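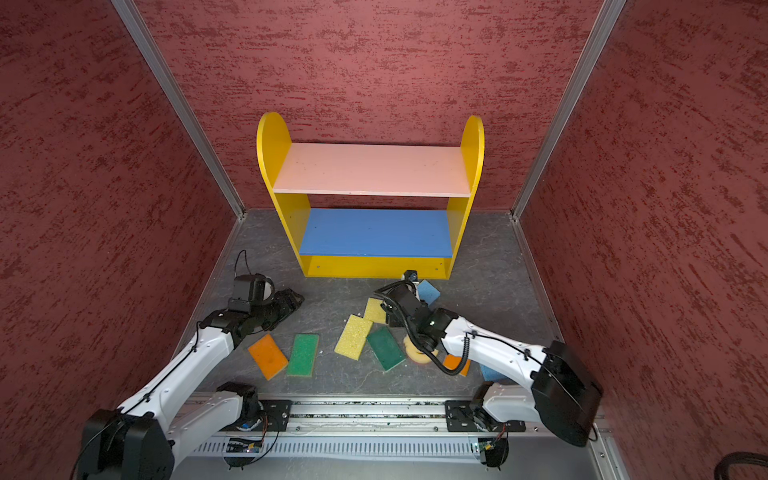
How Sponges Are Stored on a Shelf
by Fiona Urquhart

A sponge is a material full of holes. The holes are called pores. When a sponge is pressed into water and let go, water moves into the pores and stays there. When it is squeezed, the pores get smaller and the water comes out.

A sponge that is put away wet must dry. Drying means that water leaves the pores and goes into the air as a gas. This is called evaporation. It happens only at surfaces that touch air, so the position of the sponge matters.

Lying flat: one large face touches the shelf. Little air reaches that face.

Standing on edge: one narrow side touches the shelf. Both large faces touch air.
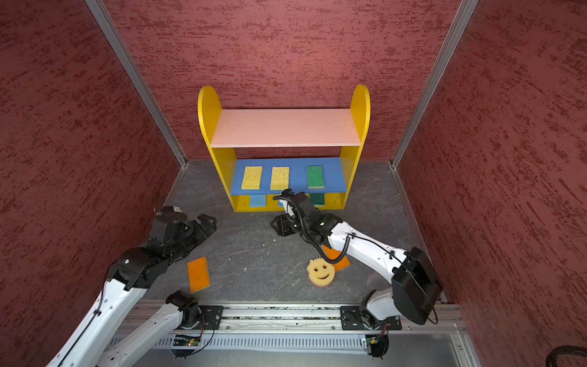
Sponges lying flat on the blue board and standing on edge below it.

Sponges of the same size can be compared by the shelf space they use. A flat sponge covers a large area and needs little height. A sponge on edge covers a small area and needs more height. Measure the gap between the boards first.

Many kitchen sponges have 2 layers. The soft layer is foam and holds water. The rough layer is for scouring, which means rubbing off dried food. Glue or heat can join the layers. 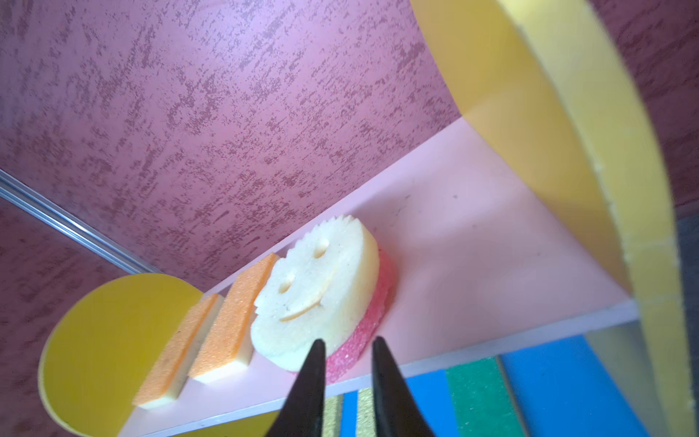
Try It: The Jurnik Drying Test

You need 2 sponges of the same kind, a kitchen scale and a shelf.

Soak both sponges and squeeze each one once. Weigh them and write down the numbers. Lay one flat and stand the other on edge, with a space between them. Weigh both again at bedtime and in the morning. 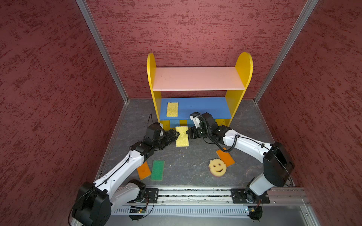 The sponge that has lost more weight has lost more water. Keep both on the same board during the test, as air may move differently higher up. If the standing sponge falls over, set it upright again and make a note of the time.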